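Forty hours in Skanlow and I still can't park the boat

So I finally finished Skanlow. Well, I finished the main story. The map says I have 131 little yellow markers left to clean up, and I know myself well enough to say I'll do nine of them and then start something else.

If you missed it, Skanlow is the fishing-village-slash-detective game from Szénási, the same small studio that made Kukeck a few years back. I loved Kukeck. I played it on a laptop with a broken hinge and a stack of books holding up the screen, and I still hum the shop music when I do dishes. So I went into this one wanting to like it, and you should probably knock a little off my enthusiasm for that.

You play a mail carrier who comes back to the island of Hastell after the ferry stops running. You deliver letters by boat, you read some of them (you monster), and little by little you work out who has been lying to whom. There's no combat at all. The closest thing to a boss fight is docking in the north harbor at night with the wind up. I hit that pier so many times that the harbor master has a special line of dialogue for it, and I have now heard it more than I've heard from some of my relatives.

The letters

The writing is the best part, easily. There are 172 letters in the game and I read 98 of them before the credits, mostly because I felt guilty about opening the rest. The game keeps track! Steam one open and the person might notice the envelope, and then the bakery stops giving you free rolls. I lost my rolls in chapter two and never got them back.

My favorite run of letters is between the two sisters at the lighthouse who live one floor apart and still use the mail. It starts out as a fight over a stove and ends up somewhere pretty sad. I put the controller down for a minute after the last one.

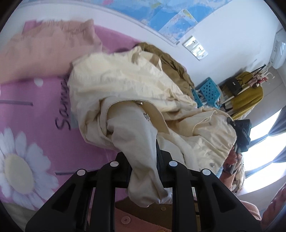

Stuff that bugged me

The inventory is a mess. Your mailbag is a grid, fine, but packages rotate on their own when you pick them up and there's no button to sort anything. By the last third I was spending half of every morning shuffling parcels around so I could fit one umbrella. Kukeck had a sort button. Bring back the sort button!

The fast travel is also kind of stingy. You get it late, it costs coins, and it only goes to places with a bell. I ended the game with 1,117 coins and nothing to spend them on except bells and hats, so the price wasn't the problem - I just wanted more bells.

And I had two crashes, both on the same screen, when you open the tide chart while it's raining. The autosave is good so I only lost a few minutes each time.

Would I play it again?

Yeah, probably in the fall. I want to try a run where I don't open a single letter, even though I'm told you get a much shorter ending that way. I also want to see what happens if you side with the cannery, which I couldn't bring myself to do this time.

If you've already done the cannery ending, please keep it out of the comments until I get there. Docking tips are welcome though - mostly for the north harbor, and mostly at night.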